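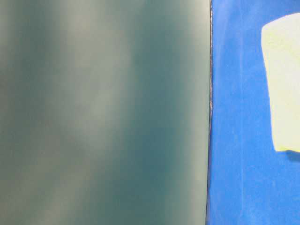

We've had the Clultau cloth kit on trial at the workshop in Cliltevdale and I said I'd write up what we found. Long thread. We paid full price for it and nobody at Clultau has seen this before you.

What you get: a two-finger gripper, a small camera for the wrist, a second camera on a fixed stand, a mounting plate, cables and a licence for their software, Vumwood. What you don't get: an arm. Ours was already here, leased through Semeniuk, and it's on Clultau's supported list.

Price was £3578 including delivery. The support plan is another £800 a year and is optional for the first year. We took it. More on that further down.

What we want it for: picking single cloths off a pile and putting them flat on a folding board. Mostly microfibre and cotton, the sort of thing that comes back from cleaning contracts in big bags. People do this job all day here and they're quick at it. The bar is high.

Fitting took one morning. The plate lined up with the holes on the arm first time. The cable for the wrist camera is too short if your arm has a long forearm like ours, so we had to buy an extension. Clultau sell one. It should be in the box.

The paper guide is thin but the steps are in the right order. The one gap is the part on setting finger pressure, where it sends you to a page in Vumwood that has since been renamed. You want the one now called Contact, under Tools.

Camera setup next. Vumwood asks you to move the arm through a set of poses and matches up what both cameras see. It failed twice, then worked after we pulled the blind down. Strong daylight from one side seems to be the problem. We now do it before eight in the morning and it passes every time.

Fixed camera: fine for finding a pile, poor at telling two cloths apart when they're the same colour. Focus is set by hand with a ring on the lens and there's no lock on it. Put a bit of tape on once you're happy. I wish I'd done that in the first week.

Wrist camera: much better, and the reason I'd still consider the kit. Up close it can pick out weave and stitching, and that helps the software find an edge.

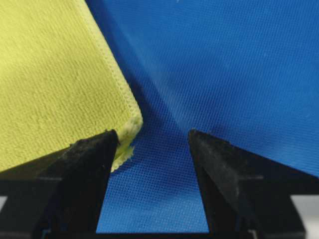 Edges are the whole job with cloth. Give a gripper a clean overlocked hem and it has something to close on. A worn corner with threads hanging off is harder. Vumwood tends to treat loose threads as part of the cloth, goes for them, and comes away with very little.

There's a setting for this called Edge Margin. It moves the grip point further in from whatever the camera thinks the edge is. The default is too low for used cloths. We raised it one step and misses on frayed corners dropped a lot. Raise it too far and you start picking up the cloth underneath as well.

Numbers, for those who asked. Vumwood keeps a log, so these are from its own export, checked against our notes. 1783 pick attempts over the trial. 1293 ended with one cloth, held properly, laid on the board. That works out at a bit under three in four.

The rest were mostly two cloths at once, then grips that slipped on the lift. A small number were the arm stopping itself over a fault. I haven't got a clean split between those, as the log puts the first two under the same code. I've asked Clultau to separate them.

Cloth type makes a big difference. Thick cotton with a hem did best. Thin mesh was the worst, and it's also what slides about most on a smooth table. Putting a felt sheet down underneath helped. I'd do that from the start.

Contrast matters more than I expected. One pale cloth on a strong dark colour is easy for it. Blue on blue is slow, with the arm hovering and taking a second look before it commits. If you get to choose your table covering, choose a colour you don't wash.

Speed. It's slow. One of us can clear a bag well before the arm has got through a quarter of it. Where it earns something is running while we're on other jobs, and for that it has to be left alone safely. At the moment I'd leave it alone for ten minutes, not an hour.

Wear on the fingers: they're black and show every scuff, which looks worse than it is. Grip hasn't changed as far as I can tell. They do collect lint and dust. We wipe them down with a dry brush at lunch and again at the end of the day. Spares are sold in pairs only.

Lint on the wrist camera is the bigger nuisance. Once there's fluff on the lens the edge finding goes off and Vumwood gives you no warning. It just misses more. A simple message would do. This is top of my list of complaints.

Vumwood in daily use: the main screen is plain and I like it. Start, pause, stop, a live view from each camera, a box for what it thinks it's doing. Someone who hadn't used it before was running a pile on their own after half an hour.

Less good: you can't save settings by cloth type. Each time you swap from cotton to microfibre you type the values in again. We keep ours on a card stuck to the side of the monitor. Clultau say saved profiles are coming in an update. I'm reviewing what's in it now.

Updates come down over the internet and you can turn that off. Do turn it off during a working day. One arrived mid-pile in October and put Edge Margin back to default, and it took us an hour to work out why picks had gone downhill.

Support. You get a ticket system and a phone line in office hours. Three tickets, all answered by the next working day, two of them sorted. The phone was quicker. They knew the product and didn't read from a script. £800 is a lot for that if you already have somebody technical about the place.

Who I'd say it suits: a workshop that already has an arm, handles one or two kinds of cloth in decent condition, and has a person nearby to step in. For that it does a fair job at a price we could manage.

Who I'd tell to wait: anyone with mixed bags, very worn stock, or no arm yet. Add the arm, a stand, guarding and the extension cable and you're in a different price bracket altogether.

We're keeping ours. The plan is to put it on hemmed cotton only and leave the mesh cloths to people for now. I've ordered a spare pair of fingers and a proper hood for the window side.

A few of you asked for our settings. Edge Margin one up from default, finger pressure at the low end of medium, lift speed slow, second look on. Change one at a time and run a full pile before you touch the next.

Will add to this thread when saved profiles turn up. Questions welcome, though I can only speak for this arm and these cloths.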